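Aller au contenu
Accueil > Journal > Skelow, premier avis

Skelow : 3 semaines de location, mes notes en vrac

16 juin 2023

Vite fait, je repars demain. On m'a demandé deux fois un retour sur l'offre Skelow, alors voilà, pas relu.

Pour ceux qui débarquent : Skelow c'est l'abonnement de Valon. Un robot à deux bras, les mains avec, la partie logicielle, la formation. On loue, on n'achète pas. J'avais signé un devis en janvier, livraison bien plus tard que promis, passons.

Installation. Comptez une bonne journée. La notice dit 2 heures, non. Les câbles surtout, il en faut partout et ceux fournis sont trop courts pour ma pièce. Racheté des rallonges le soir même. Le calibrage des épaules par contre, très bien, guidé pas à pas, j'ai rien eu à redire.

La formation : 8 modules vidéo, en anglais, sous-titres français approximatifs ("saisir le plateau" devient "comprendre le plateau", j'ai ri). Erzsébet Dudás, au support, répond vite et en vrai français. Merci à elle.

Les exercices maintenant. On pose des objets du commerce sur un tapis, un plateau au milieu, et on travaille les prises. Bouteilles, briques de jus, ce qu'on a sous la main. J'ai pris ce qui trainait au supermarché du coin, le kit d'objets Molefe est en option et franchement trop cher pour du plastique.

Les mains : fines, cinq doigts, assez douces dans le mouvement. C'est le point fort. La prise par le dessus sur des bords arrondis demande de la patience, il faut reprendre l'angle du pouce presque à chaque fois. Le logiciel propose un réglage auto, je l'ai coupé au bout de quelques jours.

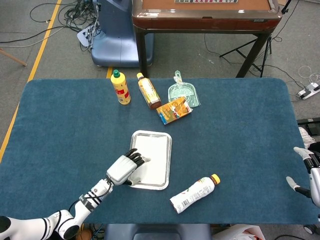
Loredana Rinaldi m'écrit que le réglage auto est bien meilleur depuis la dernière mise à jour, à condition de refaire le profil de main depuis zéro et pas d'importer l'ancien. Elle ajoute que sur Skarkeck, le concurrent, il n'y a même pas de profil par main, un seul pour les deux, et qu'elle a rendu le sien pour ça. Bon. Je vais retester, je mettrai la suite ici.

Ce qui m'agace : l'appli demande une connexion permanente. Le wifi saute, la session est perdue, pas de sauvegarde locale. Perdu 20 essais d'un coup, un soir, j'ai éteint et je suis allé me coucher. Valon dit que c'est prévu "dans une prochaine version".

Le contrat aussi, lisez-le bien. Préavis de 3 mois, retour du matériel à vos frais, dans le carton d'origine. Gardez le carton !! Le mien a pris l'eau au garage, je sens que ça va discuter.

Est-ce que je continue ? Pour l'instant oui, les mains valent le coup. Si la sauvegarde arrive pas avant la fin du contrat je regarde ailleurs. Les questions en commentaire, je répondrai à mon retour, pas avant.

Classé dans : matériel, essais
2 commentaires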